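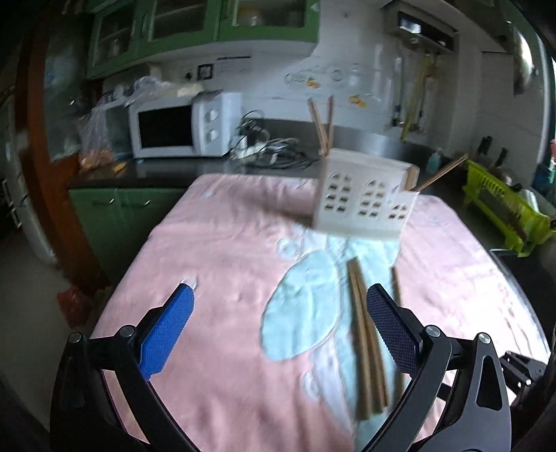 手持ちグリッパのキットは、買ってきたその日から使いものになるデータが録れるのか。
録れるけれど、最初の70本は捨てるつもりでいたほうがいい、というのが使ってみた私の答えです。

4.2 家庭内タスクでの使用感

さて、前節では仕様表の数字ばかり並べてしまったので、ここからは実際に握って使った話をします。評価したのはSareoの手持ちグリッパキットで、比較用にVelholmの旧型も手元に置きました。どちらも研究室の予算で普通に購入したもので、メーカーからの提供は受けていません(念のため)。

図3は箸と箸立てを使ったタスクの一コマです。ピンクのフリースの毛布を敷いたテーブルに木の箸が載っていて、奥に白い箸立てがあります。箸というのは細くて軽くて転がるので、指先の評価にはかなり意地の悪い対象です。硬い天板の上だと先端が箸の下に入らず、つまむ前に弾いてしまうことが多かったのですが、柔らかい布を敷くと指先が少し沈んでくれて、ずいぶん楽になりました。ただしこれはキットの手柄というより布の手柄なので、表5では敷物ありと敷物なしを分けて集計しています。

図3 箸タスクの手先視点。左指は明るい青、右指は濃紺で細かい菱形の網目が入ったパッド。

パッドの話をもう少し。左右で違うものを付けると校正が面倒になるのでは、と共著者のRantala(Kalevi)にはだいぶ渋い顔をされました。私もそう思っていたんです。ところが録った軌跡を見直すときに左右がひと目で分かるのは想像以上にありがたく、ラベル付けの取り違えが目に見えて減りました! 把持力への影響は5節に回しますが、箸くらいの重さなら気にしなくてよさそうです。

収録は合計3,000本、うち時刻同期のずれで10本を除き、2,990本を解析に使いました。箸タスクはそのうち898本です。冒頭に書いた70本というのは各操作者の慣らし分で、この総数には入れていません。慣らしの間は誰でも手首を返しすぎます。私もひどかったです。人間の手なら指を少し寝かせれば済むところを、グリッパだと前腕ごと動かすことになるので、夕方には肩が張ってきます。説明書には連続使用についての記載がなく、ここは改訂を望みたいところです。

映像については、良い点と困った点が同じところから出てきます。広角なので、手元から台所の奥の壁や吊り戸棚まで一度に入り、位置推定の手がかりには事欠きません。一方で、素早く動かすと近くのものからブレていきます。図3でも手前の箸と箸立てはブレています。細い対象ではこれがそのまま先端位置の誤差になるため、途中から操作者には「急がなくていいので、つまむ直前だけゆっくり」とお願いしました。この指示の前後で成績を混ぜないよう、表5の脚注に区切りを示してあります。

Velholmの旧型と比べると、指の開閉の軽さはSareoの圧勝です。引き金の遊びが小さく、半開きで止めておくのが苦になりません(旧型だと、ここでいつも指がつりそうになりました)。逆に付属ソフトは旧型のほうが素直で、Sareoの書き出し画面には最後まで慣れませんでした。設定を保存したつもりが前回の値に戻っている、ということが何度かあり、問い合わせたところ12月の更新で対応予定とのことです。本稿の結果はすべて更新前の版によります。

価格についても触れておきます。本体だけ見ると手が届きそうに思えるのですが、替えのパッドと校正板が別売りで、結局どちらも必要になりました。校正板は自作でも動きます。Sætherさん(Holger)が厚紙に印刷したものを貼って試してくれて、静止時の誤差は純正品と区別がつきませんでした。ただ湿気で反ります。梅雨どきの台所に置きっぱなしにするのは勧めません。

次の4.3節では、同じキットをAjayiの据え置き台に固定した場合の結果を述べます。操作者の腕の疲れは当然なくなりますが、そのかわり箸立ての向こう側に届かないという別の問題が出てきました。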